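Print this article
E-mail to a friend

The plate is not the problem

By Yaryna Kushnir

December 4, 2020

My mother-in-law asked me in June when she can buy a robot that washes up. She is eighty-two, she has pain in her hands, and she asked in the same tone in which one asks when the bus comes. I translate technical manuals for my living, so in our family I am considered to be a person who knows. I told her I would find out. It has taken me until now, and my answer is longer than she wanted.

I began with the people who sell. There is a small firm called Loltance which offers a kitchen assistant to care homes, and Clyde Holloway from their sales office was patient with me on the telephone for most of an afternoon. He was sure that the chores will be solved soon. When I asked what "soon" means, he told me that the arm can already do a hundred and fifty-one different household actions. I asked for the list and he sent it. I read it to the end. Open drawer is one action, close drawer is another one, and open drawer (left hand) is a third. I do not say this is dishonest, but in my mother-in-law's kitchen these are all one action, and she does not call it an action at all. She calls it getting a spoon.

After that I went to the people who build, and there the talk was much more modest. Viorica Stanciu works at Tarness, where they teach two-fingered grippers inside a computer before they let them touch a real cup. The kitchens there are drawn ones. They have walls, a cooker, pictures to make it homely, and the machine practises in them all night without breaking anything that costs money. I had expected that the screen would show me a hand busy with dishes. For a good part of my visit I looked at two fingers, with nothing between them, and a great deal of wall.

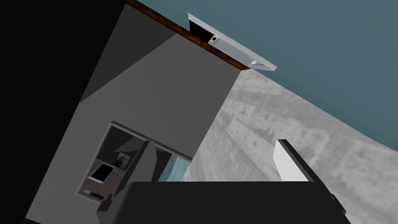
What "can do" means

I think this small verb is where we misunderstand each other. When a seller says that the machine can dry dishes, he means that it has dried dishes. When my mother-in-law says that her neighbour can dry dishes, she means that she may go to lie down and the dishes will be dry and in the cupboard, and the cat will not be in the cupboard with them. Between these two meanings there is a very large distance, and most newspaper articles cross it in one sentence.

Viorica explained to me how success is counted at Tarness. A trial begins with the object in a known place and ends when it has arrived in another known place. If it arrives, this is a success. I asked who puts the object in the known place. "We do," she said. In the drawn kitchen this costs nothing, it is a line of code. In a real kitchen it is the half of the work. Somebody has cleared the table, scraped off the potatoes, found the sixth fork behind the bread bin, and decided that the old pan must soak until tomorrow. Only then comes the part which we call washing up, and it is the part for which we already have a machine. It has been under the worktop for decades and it has no fingers.

I do not want to be unfair. I saw things which impressed me. The arms are careful, more careful than my son. They do not get bored, and boredom is the cause of most broken plates in my house. And the engineers I met did not promise me anything. It was only when their work travelled to the brochure that it became a promise.

The flat things are the difficult ones

If you ask people which object must be hard for a robot, they say an egg, or a wine glass. I also said egg. But Viorica told me that an egg is quite friendly, it has a shape that the fingers can come around. She is much more afraid of thin flat things which stand close to each other: trays, chopping boards, lids, baking sheets. You cannot go around them. You must find the edge, get one finger into a space that is nearly not there, and pull one without bringing its neighbours. A person does this with the nail, or tips the whole stack a little towards the stomach and lets one fall open like a page of a book. We do it with the body and we have no words for it. As a translator I notice when there are no words, because such things are then also missing from the manual.

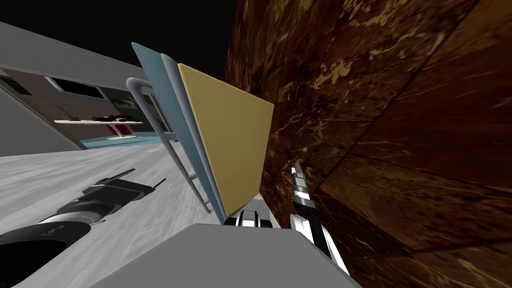
Also a kitchen is not one place. The baking sheets in my kitchen live beside the fridge, my sister keeps hers inside the oven, and my mother-in-law has hers upright behind a curtain, for a reason that belongs to her late husband. A machine that has learned my sister's kitchen perfectly must begin again from almost zero at the curtain. The hope of the drawn kitchens is that after many thousands of them the next one is never quite new. I find this a reasonable hope. I only observe that the curtain was not among the ones I was shown.

In the factory it is the other way round, and this is why the comparison which the sellers love is a false one. I visited also Oprea, who make metal shelving and have two robot arms at the packing end. There, Saodah Ginting is the shift leader. She showed me the yellow lines on the floor where each pallet must stand, and the guide rails which they welded so that every shelf arrives at the same angle. The arms are fast and she is content with them. But she said a thing I wrote down: that before the robots came, the work was difficult for people, and now the hall is arranged so that the work is easy for robots. It took them roughly six months to arrange it. Nobody will weld guide rails in my mother-in-law's kitchen.

So is my answer no? It is not exactly no. I believe there will be useful help before there is a helper. A machine that carries one heavy pot from the cooker to the sink, always the same pot, always the same way, would be worth more to an old woman with bad hands than one which knows a hundred and fifty-one actions and needs an engineer for the hundred and fifty-second. Sinéad Dolan, an occupational therapist who visits people at home, told me that her patients almost never ask for all the chores to be taken away. They ask for the two or three that hurt. For many of them the washing up is the time when the hands are warm and somebody dries and talks.

I would like that the builders start from her list. I would like also that each firm which says "can" must write next to it how many times from how many tries, in whose kitchen, and who cleared the table.

I reported all this to my mother-in-law over the telephone. She listened to the end. Then she asked if the one for the pot exists already, and how much does it weigh, because it will have to stand behind the curtain.

Print this article
E-mail to a friend

RELATED

The lift at Cilletti Court is out again, and so are its tenants
Why I still iron
Who reads the manual? A translator's complaint
Letters: Self-service tills and the art of waiting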